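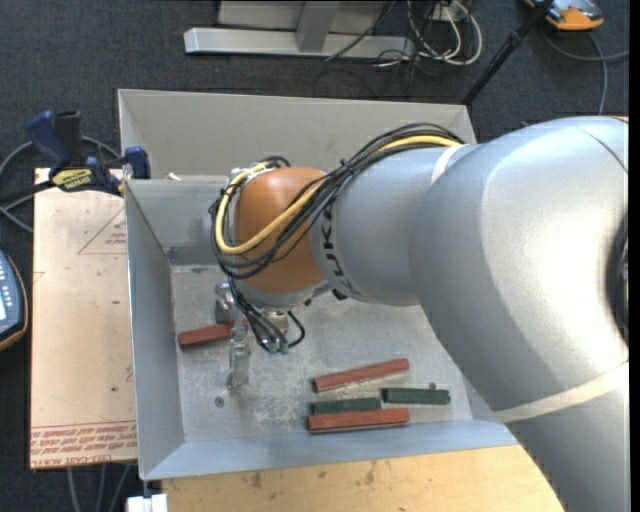 Fig. 1: KUKA arm over the metal bin, block at the gripper.

Projects > Miltum > Bin picking > Minutes

Miltum working meeting, July, 14:00
Minutes by Greer Aitken

Present: J. Camacho (chair), G. Aitken, two from the Grondatcombe site by phone.

1. Collection status
The set stands at 2,990 grasp attempts. Camacho noted that red-brown blocks are over-represented among the logged picks and asked for the counts by colour — Aitken to send.

2. Labels
Attempts where the block touches a wall at the moment of closing are to get their own label. Nine earlier runs must be relabelled by hand. Grondatcombe asked whether tilted blocks need the same treatment. Not agreed; held over.

3. Fixed camera
View to stay as it is until the next 1,000 attempts are in. The arm hides much of the right side of the bin at some poses. Camacho prefers to keep those images in the training set and mark them as occluded.

4. Kullex export
The Kullex script drops the force reading when an attempt is stopped early. Manríquez has a patch, not yet tested here.

Actions
GA: colour counts, relabelling.
JC: write up the wall-contact rule.
Grondatcombe: test the patch on 3 old runs.

Comments (2)

jcamacho: Item 3, please add that the camera mount is not to be touched either.

grondatcombe_lab: Patch runs on the first file. Force column is present but in the wrong units — will raise it with Manríquez.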